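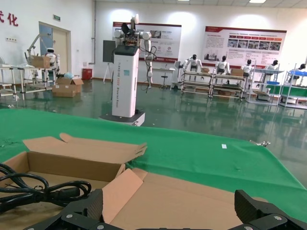

Kabel gehören nicht lose in die Versandhalle. Mit diesem Grundsatz stellt der Verpackungsdienstleister Stultiten seine Abläufe für gebrauchte Netz- und Anschlusskabel um. Ab September werden die Leitungen einzeln aufgewickelt und in offenen Kartons gesammelt, bevor sie geprüft, etikettiert und verschlossen werden. Ein schwarzes Kabel, in Schlaufen gelegt und über die linke Kartonwand gehängt, ist in dieser Phase ein gewohnter Anblick auf dem Packtisch. Die Klappen bleiben bis zur Endkontrolle offen. Auch Kartons mit eingerissenen oder ausgefransten Kanten werden weiter verwendet, solange Boden und Wände tragen.

Das Verfahren trägt den Namen Prodonico und wurde gemeinsam mit dem Kartonagenbetrieb Hughes entwickelt. Es richtet sich an Werkstätten, Schulungszentren und Messebauer, die regelmäßig größere Mengen an Kabeln zwischen mehreren Standorten bewegen. Bisher kamen solche Sendungen häufig als Mischware an: mehrere Leitungen ineinander verdreht, Stecker ungeschützt, Zubehör dazwischen. Das Auspacken dauerte oft länger als das Einpacken.

„Wir haben uns zuerst die Rückläufer angesehen“, erklärt Nerys Edwards, Leiterin der Packtechnik bei Stultiten. „Die meisten beanstandeten Kabel waren am Stecker beschädigt oder direkt dahinter geknickt. Beides lässt sich beim Wickeln vermeiden. Dafür braucht man keine teure Ausrüstung, aber einen festen Platz und eine feste Reihenfolge.“
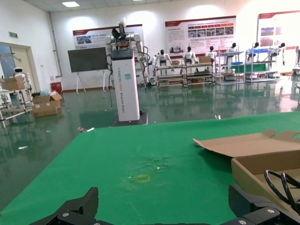

Kallurwood, im September – Der Packplatz nach dem Prodonico-Verfahren kommt mit wenigen Mitteln aus. Die Tischfläche ist grün bezogen, damit Stecker und Gehäuse beim Ablegen nicht verkratzen. Eine kleine rechteckige Markierung aus gelbem Klebeband kennzeichnet einen Ablagepunkt auf dem Tisch. Der Karton steht daneben, die Klappen nach außen gelegt. Wo häufig gearbeitet wird, nutzt sich der Bezug mit der Zeit ab und zeigt helle Stellen. Stultiten empfiehlt, ihn erst dann zu wechseln, wenn die Unterlage durchkommt.

Gewickelt wird von Hand und immer in dieselbe Richtung. Die Schlaufen sollen locker liegen und dürfen nicht über die Ellenbeuge gezogen werden. Der Stecker bleibt bis zuletzt außen, so dass Typ und Zustand ohne erneutes Abwickeln geprüft werden können. Erst nach der Prüfung kommt die Rolle vollständig in den Karton. Kabel mit sichtbaren Schäden am Mantel werden aussortiert und getrennt gesammelt.

Für den Versand liefert Hughes zwei Kartongrößen aus brauner Wellpappe. Die kleinere fasst bis zu 20 aufgewickelte Kabel. Die größere ist für Verlängerungen und schwere Netzleitungen vorgesehen. Beide werden flach angeliefert und am Packplatz aufgerichtet. Die Mindestabnahme liegt bei 200 Stück je Größe, ab 400 Stück entfallen die Lieferkosten. Gebrauchte Kartons nimmt Stultiten bei der nächsten Abholung zurück und setzt sie intern als Sammelbehälter ein.

Pichit Wiriya, bei Hughes für die Kartonentwicklung zuständig, verweist auf die langen Klappen. „Am offenen Karton sind sie manchmal im Weg, das hören wir immer wieder. Beim Schließen legen sie sich aber über die ganze Füllung, und die Stecker drücken nicht mehr gegen die Klebenaht.“ Eine Ausführung mit kürzerer Vorderklappe wird zurzeit erprobt.

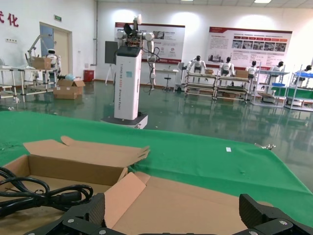 Offener Wellpappkarton mit aufgewickeltem schwarzem Kabel auf grün bezogenem Tisch.

Betriebe, die das Verfahren einführen möchten, erhalten von Stultiten eine Einweisung am eigenen Packplatz. Sie dauert 2 Stunden und umfasst das Wickeln, die Sichtprüfung und das Verschließen der Kartons. Eine gedruckte Arbeitsanweisung liegt jeder Erstlieferung bei. Tischbezüge und Markierungsband sind nicht Teil des Pakets und können aus vorhandenen Beständen genommen werden.

Bestellungen für Kartons und Anmeldungen zur Einweisung nimmt die Packtechnik in Kallurwood entgegen. Ansprechpartnerin für die Presse ist Nerys Edwards.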